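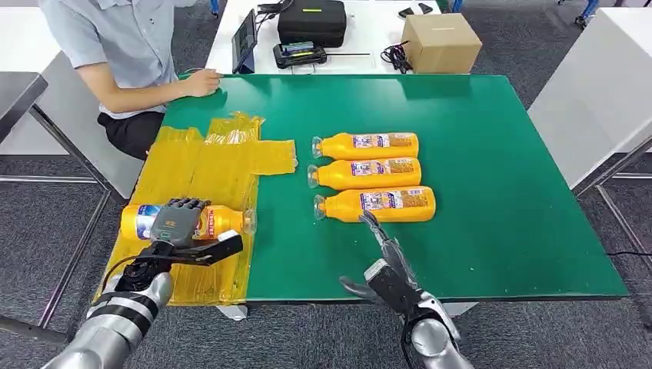
4.3 Recording a demonstration by remote control

1. Lay the bottles on their sides on the table, within reach of both hands.
2. Start recording, then close one hand over a bottle. Go slowly. Pladora calls the finger mapping "natural" – it takes practice.
3. Place the bottle, open the hand fully and stop recording.
4. Repeat until you have 40 clean takes.

Note: The quick-start card says 26 takes will do. We would not count on it. A robot taught on tidy rows tends to fail on untidy ones, so vary the layout.

Caution: The quality score only checks that the file is complete. It will pass a take with a dropped bottle. Watch every take before you keep it.

Caution: Keep your own hands off the table while the arms are moving.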